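Children's watch refurbishing scheme moves to Drekley hall

Mon 14 November

A scheme that collects, sorts and repairs outgrown children's watches has moved into the side room of the old school hall at Drekley, where the first sorting session under the new arrangement was held on Saturday.

Platero, the repair group behind the scheme, began taking in watches in September. By the close of the first collection period it had received 587 items from the drop-off points in the town and the surrounding villages. Of these, 556 were complete watches. The remainder were loose straps, charging leads and cases without a strap, all of which are kept for parts.

Ailbhe Dunne, who runs the technical side, said the previous premises above the Ó Néill bicycle shop had good benches but too little open area for the first sort, when mixed bags are emptied and spread out before anything is opened.

"On a bench you get two bags out and then you are stacking," she said. "We need to see the straps side by side, because the strap decides most of what happens next."

The first sort is done by strap fitting. Watches with a standard pin fitting go to one tray and those with a moulded strap, where strap and case are a single unit or share a shaped joint, go to another. A pin-fitted watch with a split strap can be returned to use in a few minutes. A moulded one needs a matching donor, and if no donor is in stock it is held for 9 weeks before being stripped.

Size is recorded next. Children's straps vary more in hole spacing than in overall length, and the group measures from the buckle to the first and last hole. Printed straps are checked for wear to the pattern, though a faded pattern is not treated as a fault.

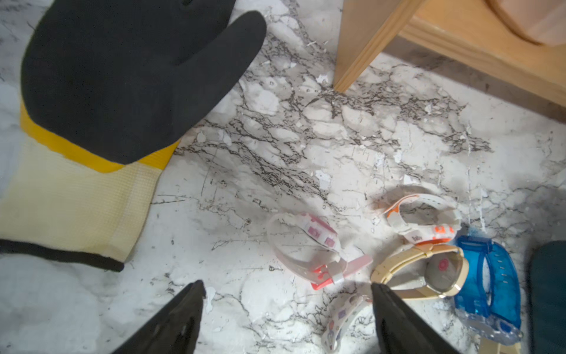

Smartwatches are handled separately from plain quartz models. Each one is charged on a current-limited supply and left for an hour. If the case becomes warm or the back plate has lifted, the watch is taken out of the process and the cell goes into a lidded metal tin for disposal. Units that hold a charge are reset to factory settings twice. Any SIM card found in the tray is cut up on the spot and the fact noted on the record sheet.

Ms Dunne said the reset step takes the most time. Some models can only be cleared through the account to which they were first linked, and the previous owner has to be asked to remove the watch from that account. Where there is no contact slip in the bag, such watches are used for parts. The group is asking donors to unlink watches before handing them in and to put the charging lead in the same bag, secured with a rubber band.

Straps are washed in warm water with a small amount of washing-up liquid and dried flat. Pale and translucent straps are washed apart from dark ones. Solvents are not used, as they cloud clear material and soften some printed coatings. Ingrained marks around the buckle holes are cleaned with a soft toothbrush. Cases are wiped with a barely damp cloth and never put in water, whatever is stated on the back about resistance.

Finished watches are bagged with a card giving the strap range in millimetres, the type of charging lead and the date of the last battery check. They are then passed to schools and family centres on request. Plain models with a replaceable coin cell are given only with the battery cover screwed down; covers that rely on a clip are rejected at the first sort and the watch is stripped.

The move was paid for by a grant of €3,398 from the Trurketti fund, which supports small repair projects in the district. The money covers a year's hire of the side room, two bench power supplies, a set of precision screwdrivers and a lockable cupboard. Ita Costello, who administers the fund locally, said the award was made on condition that the group publishes its record sheets, including the share of items that could not be repaired.

The first sheet is expected before the end of the winter term. Ms Dunne said the commonest fault so far is a strap torn at the third or fourth hole, followed by a missing strap keeper. Failed screens come some way behind. The group has begun cutting replacement keepers from scrap straps of the same width – a job that needs only a sharp blade and a steel rule.

Drop-off points will stay as they are for the present. Watches can be left in any clean bag, with a name and telephone number on the slip provided. The side room is entered from the yard and is open for collections on Saturday mornings from ten until half past twelve. Adult watches cannot be accepted, and fitness bands are taken only where the strap is a child's size.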